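Studio notebook – October, 4 pm

2 min read

Second go at the Lis phrase with Genowefa today. We walked it without music first, then with the Arnora recording, and it's a different dance once the drum comes in! I keep rushing the turn before the floor section (my old folk habit of landing on the beat). She wants it late, almost lazy. We ran it nine times and I got it twice, I think.
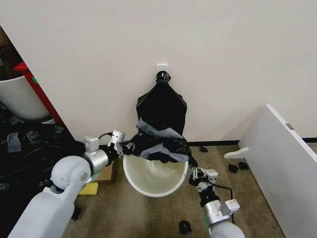 Things to try next

Drita Delić sent notes on the arms. She finds them too pretty for a piece about waiting, and I sort of agree – they look like they know where they're going. Try the opening with hands behind the back and see what the shoulders do by themselves.
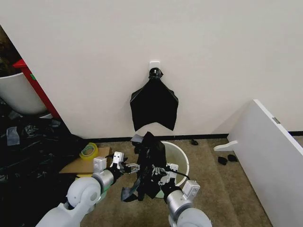
Weight is still my big problem in the middle section. I hold everything up in the ribs and then wonder why the slow drop looks like acting. Genowefa told me to hang from one point and let the rest go, much like the black bag on its little white hook, knotted at the top and spreading out below it. Silly, but it helped my neck straight away. Want to try it on the Miveck group and ask them what they think it means before I say a word.

Still need a title. Birner is only the working one.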